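Okau Countertop Wine Glass Rack: five months in

I bought this thing in March, after I broke two glasses in one week doing exactly what my mother always told me not to do, which was standing them upside down on a dish towel and then yanking the towel. So, a rack! I wanted something for the table or the counter, because our kitchen has no wall space left and I'm not drilling into the underside of the cabinets in a rental.

The Okau is the chrome one with the round base. There's a single rod up the middle and wire loops coming off it, and the glasses go in the loops. It arrived in a flat box with the base separate, and putting it together took me 12 minutes, most of that spent hunting for the little wrench that had slid under the cardboard. The instructions are one drawing. Fine by me, there's really only one way it can go.

First impressions were good. The base is heavier than I figured it would be, and it has a felt ring underneath that hasn't peeled yet (the one on my old Stuslow paper towel stand fell off almost right away, so I was watching for it). The finish is very shiny. If you like shiny, great. If you have kids or sticky fingers of your own, you'll be wiping it down a lot - mine gets a quick rub with a microfiber cloth whenever people are coming over, and otherwise it just lives with its fingerprints.

How does it do with actual glasses? Pretty well, with one complaint. My everyday stemware is a plain clear set from Clencombe, nothing fancy, medium bowls, slim stems, and those go in and come out easily. My sister-in-law's big balloon glasses are another story. They fit if you leave the next spot empty, and then you've paid for a spot you can't use. I'd measure your widest bowl before ordering.
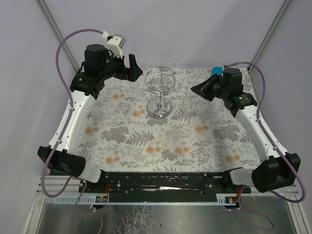
Aivar Kivi wrote to me after my short post on racks last month and said he can't agree about the loading. He has had his for a good while and thinks the trick is to work from opposite sides, one glass left and then one glass right, so the weight stays even around the rod. He also told me he gave up on putting glasses away damp, because the drips run down the wire and leave spots on the base, and he now dries the stems first and lets the bowls take care of themselves.

I tried it his way and okay, he has a point about the balance. When I fill one side only, there's a bit of sway if somebody bumps the table. Going side to side, it hardly moves. I still put mine away damp, though. Spots wipe off.

A few smaller things. It looks nicer on a tablecloth than on bare wood, I think, and I've gotten in the habit of leaving a cloth under it (a gray leafy print is very forgiving with drips, by the way). On a slippery cloth the whole rack can skate if you pull a glass out at an angle, so hold the rod with your other hand. And no, it doesn't fold. I keep seeing that question. You can unscrew the rod from the base, but I wouldn't want to do that every weekend.

I looked at the Haddad version too, which has a wooden base and costs 13 dollars more. Prettier, maybe, but I didn't love the idea of wet glasses over wood, and the loops seemed tighter in the store.

Would I buy the Okau again? Yes, for regular-size glasses. I haven't broken one since, and I've stopped giving up half my counter to a towel. If the wire ever starts to rust I'll come back and add a note.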